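Section 3. Clearing and Wiping the White Work Table

The Pleririne table has a smooth white top, chosen by someone who has never owned a pen.
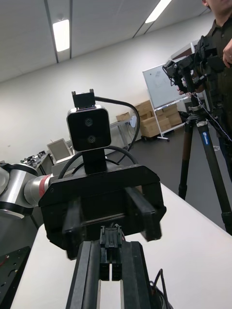
Do this at the end of every session, including the short ones that "didn't make a mess."

1. Pick up short wires first. They roll under things and are next seen in the vacuum.

2. Lay cables in wide loops. A cable pulled tight will let go at one end, and it picks the end.

3. Brush out the holes in the perforated plate with the soft brush. Leave the plate where it is.

4. Wipe the top with a damp cloth, far edge to near edge, in 2 passes. Let it dry for 30 minutes.

NOTE: The Kullero cloths go back in the drawer marked Cloths. The drawer marked Misc. is full — it came that way.

CAUTION: No scouring powder. It takes the shine off the surface, and the dull patch will outlast your time at Itdale.

If a mark survives more than 3 wipings, write it in the table log and move on.

Revised Dec 4, 2024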